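Ordnung auf kleiner Fläche: Gespräch über das Sortieren von Kleinteilen

In der Materialausgabe des Ausbildungszentrums Clonda werden Kleinteile nach Farben getrennt und in offene Behälter gelegt. Despina Sârbu verantwortet den Bereich seit dem April. Im Gespräch mit der Redaktion erläuterte sie, nach welchen Grundsätzen ein Sortierplatz eingerichtet wird.

»Die Tischplatte ist Arbeitsfläche und kein Lager«, sagte Sârbu. Der Bestand der Ausgabe umfasse derzeit 2642 Teile, die in Chargen von bis zu 427 Stück bearbeitet würden. Auf den Tisch gelange jeweils nur ein kleiner Teil davon.

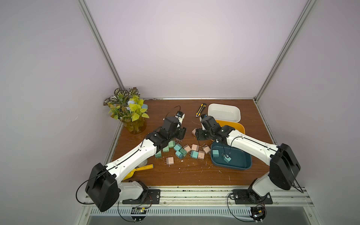

Für die Trennung nach Farben habe man sich bewusst entschieden. »Wir hatten zuvor Nummern auf den Teilen. Das Ablesen kostete mehr Zeit als das Ablegen.« Rosa und Grüntöne ließen sich dagegen auch bei flüchtigem Hinsehen auseinanderhalten. Bei Teilen mit Metallstiften komme hinzu, dass diese nicht verbogen werden dürften; ein Schütten aus dem Behälter sei deshalb untersagt.

Auf die Frage nach den Behältern verwies Sârbu auf die Hausregel Ruscombe, die flache und offene Formen vorsieht. Deckel seien nur für den Transport vorgesehen. Auch der Abstand zwischen Behälter und Arbeitsmitte sei geregelt: Er betrage mindestens 26 Zentimeter. 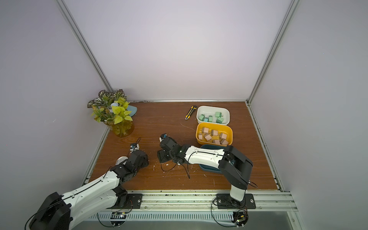 Thandeka Hlongwane wandte ein, dass die Regel an schmalen Tischen kaum einzuhalten sei und die hinteren Behälter dort zu weit entfernt stünden. Sârbu räumte dies ein. Eine Überarbeitung sei in Vorbereitung, ein Termin stehe noch nicht fest.

Zur Frage, ob Pflanzen und Werkzeug auf einen Sortierplatz gehören, äußerte sie sich zurückhaltend. »Eine künstliche Pflanze am hinteren Rand stört den Ablauf nicht. Ein Cuttermesser gehört nach Gebrauch in die Schublade. Daran müssen wir noch arbeiten.«
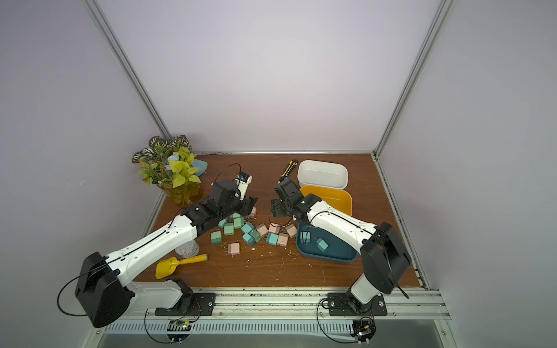 Sortierplatz mit Steckteilen, Behältern und Kunstpflanze.

Gereinigt werde die Fläche täglich um 16 Uhr, zuerst mit dem Handfeger, danach mit einem feuchten Tuch. Die Behälter blieben bis zum Abschluss der Charge am Platz.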